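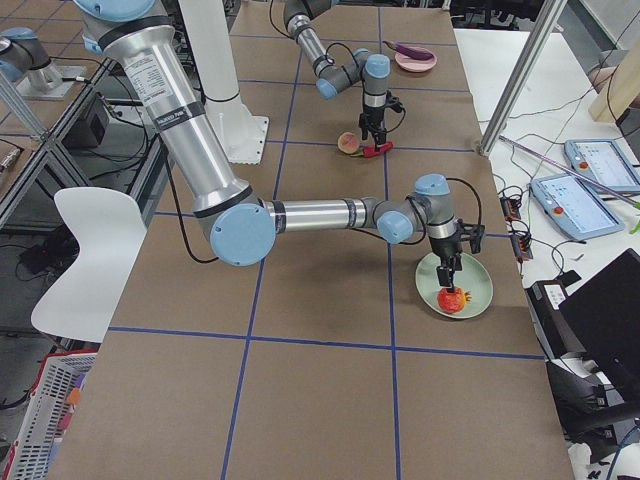 3.2 主场优势到底从哪儿来

写这一节之前,我先把 Binel 联赛的比赛记录从头翻了一遍,一共 2790 场,翻到后面眼睛都花了。我原本以为观众越多,主队赢得越多,结果这条线平得让我有点泄气。真正有点意思的是长途客场:客队坐大巴超过四小时的比赛有 142 场,主队在这些比赛里的第四节明显跑得更顺。

我得先交代一下数据怎么来的。比分和射门、弃踢这些用的是 Vuvance 的逐回合记录,路程是我自己对着地图一段一段量的。Beruddale 队中途换过主场,我就把它拆成 2 段来算,不然路程全乱套。Magalhães 杯的比赛我没放进来,杯赛轮换太厉害,首发四分卫经常整场坐板凳,混在一起没法看。

有同行问我,会不会只是强队恰好离得远?我也担心过这个!所以模型里加了赛季前的实力评分,路程的系数小了一些,但还在。天气我也试着加过,可惜早年的记录缺得厉害,只好先放一放,留到第 5 节再聊。

图 1 铺着棕色纸的桌面与两台机械臂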